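Household Chores Bench – Safety and Readiness Checklist, With Comments

2 October 2021
By the Levesside bench inspector
Reading time: 3 minutes

Scope: tabletop tidying station at Gorer, Levesside site. Tasks covered are sorting, putting items on the tray, and handling kitchen goods. Marks used are Pass, Fail, Comment and Not Checked. The previous checklist is withdrawn.

SECTION A – BEFORE POWER ON

A1. Emergency stop within reach of the operator's seat. Pass.

A2. Arm base bolts tight. Pass. Paint marks on the bolt heads line up.

A3. Gripper pads free of tears. Pass, with comment. The left pad is getting smooth. Replace before December.

A4. Speed limit set for shared work. Pass. The limit was found switched off at the Illesstead bench last time, so check the setting itself and do not go by the label.

A5. Cables clear of walkways. Fail. Cables run across the floor by the table. Cover or tie them before anyone walks behind the operator.

A6. Run log up to date. Pass. The log stands at 2,089 attempts, of which 262 are marked as needing a person to step in. Most of those were soft or flat items.

SECTION B – ITEMS ON THE TABLE

B1. Tray empty at start of run. Pass.

B2. Sharp items listed on the run sheet. Comment. The knife is not on the sheet. Either add it or put it away.

B3. Food items whole and fit to handle. Pass. Throw grapes out at the end of the day. 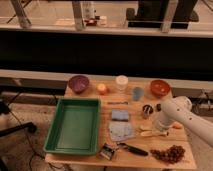

Fairweather Project / Bench Safety Team

B4. Knife position. Fail. It lies near the front of the table with the handle to the right. The arm comes in from the right and the operator sits at the front. Move the knife to the back or swap it for the blunt practice one. A machine that can pick up a sponge has not shown that it can be trusted with a blade.

B5. Closed containers. Comment. Check that the lids on the white container and the dark jar are tight. The arm lifts by whatever it can hold, and that is sometimes the lid.

B6. Cloth. Comment. It was laid out folded. Picking up a folded cloth and dropping it on a tray is a fair test of the gripper, but it should not be logged as folding laundry. Use a separate code.

B7. Bowls. Pass. Leave some space from the back edge of the table.

SECTION C – DURING THE RUN

C1. Operator stays seated with one hand free. Pass.

C2. Nobody reaches over the tray while the arm is live. Pass.

C3. Arm stops when an item slips. Pass. Stop test done with the sponge.

C4. Grapes. Comment. Set grip force to the lowest step. Out of 28 tries on bunched fruit, 20 reached the tray in one piece. A person would do better without looking.

SECTION D – CAN IT DO THE CHORE YET?

D1. Clear rigid items to a tray: yes, slowly, with an operator present.

D2. Clear soft items: sometimes.

D3. Put things away where they belong: Not Checked. The bench has no cupboard.

D4. Work without an operator: no. Do not sign off until A5 and B4 are closed and the knife rule is in writing.

Recheck A5 and B4 before the next run.

This site uses cookies to remember your settings. Accept / Manage choices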